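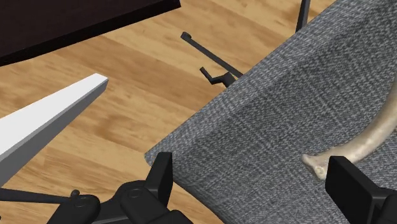 Chapter 7
Grasping from the Wrist View in Simulation

7.1 Why a separate chapter

Chapters 5 and 6 treated grasping as a problem of geometry. The object model was given, the camera stood at a fixed point in the room, and the planner had only to pick a pair of contact points and a path to reach them. In this chapter the object model is taken away and the camera is moved to the wrist. The policy receives one color image per control step and returns a small motion of the hand and a command to open or close the fingers.

The wrist view has one clear strength. The fingers keep nearly the same place in the image whatever the arm does, so an error between finger and object can be read directly in image terms. Its weakness is that the target is often only partly in view. A bone-shaped object lying on a gray fabric seat may show its knobbed end and a short piece of shaft, with the rest outside the image. The policy must then choose between closing on what it can see and moving to see more. Most of the failures studied in Section 7.5 come from making this choice too early.

7.2 The working example

The chapter follows one study from start to finish. It was carried out by Prapai Boonyarit and Clem Faulkner using the Noiphan simulator, with household rooms taken from the Zudwood scene set. The task is to pick up a single object resting on furniture or on the floor. Clutter is not removed. Table edges, chair frames and loose beams stay where the room generator put them, and contact with any of them counts against the trial.

The data set holds 1033 demonstrations, each recorded by a person driving the simulated hand. Of these, 108 were held back for testing and never used in training. The held-back set was fixed in March, before the first model was trained, and the version used in this book is the one frozen on 2020-04-18. Readers who repeat the exercises with a later version should expect small differences in the tables.

7.3 Terms and notation

We write I(t) for the wrist image at step t, a(t) for the action, and g(t) for the finger opening, scaled so that 0 is closed and 1 is fully open. An episode ends when the object has been lifted and held for 12 control steps, or when 100 steps have passed. The first case is a success. Everything else is a failure, including the case in which the object is lifted and then dropped.

Three further terms need care. A "touch" is any contact between a finger and the target. A "closure" is a command that brings g(t) below the width of the target at the point of contact. A "hold" is a closure after which the target moves with the hand. A closure without a hold is common on objects with flared or knobby ends, where the fingers meet a sloped surface and slide off. Earlier papers often report closures as grasps -- their figures can't be compared with ours without correction.

7.4 Soft surfaces in a rigid simulator

Noiphan treats all bodies as rigid. A seat cushion is drawn with a woven texture and soft shading, but to the contact solver it is a hard panel with a friction value. The policy is trained on images that suggest a surface will give way and on forces that say it will not. On a real cushion the fingertips can press down beside a thin object and reach under its sides. In simulation they stop at the surface.

Boonyarit and Faulkner handled this by adding a small clearance to the approach height on every panel tagged as fabric. The change is crude. It raised the number of holds on upholstered furniture and had no effect on bare floors, as one would hope, but it also depends on a tag that no real robot will be given. Ketsara Ongart later replaced the tag with a height estimated from the image alone; her method is the subject of Section 7.6.

Before going on, the reader should be able to derive the image Jacobian of Chapter 5 for a camera fixed to the hand. Problem 7.1 asks for this derivation, and the result is used without further comment from Section 7.5 onward.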